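Hooks that stay put

I've hung 32 coat hooks in this house (we're a big family with a lot of jackets!) and the early ones all fell down. My mistake was wiping the wall with a damp rag and sticking them up right away. Now I clean with rubbing alcohol, let it dry, press hard for a slow count of 39 and leave the hook empty until the next day.

Brick is a different story, and I wouldn't bother with sticky hooks there at all.
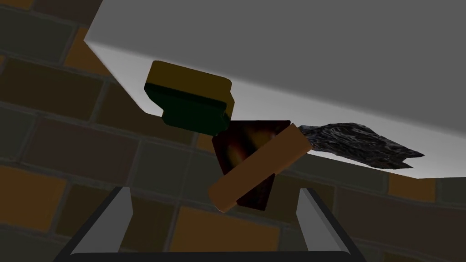 Get a masonry bit and go slow, and vacuum the dust out of the hole before you push the plug in. I do mine Saturday mornings, when the neighbors are already mowing anyway.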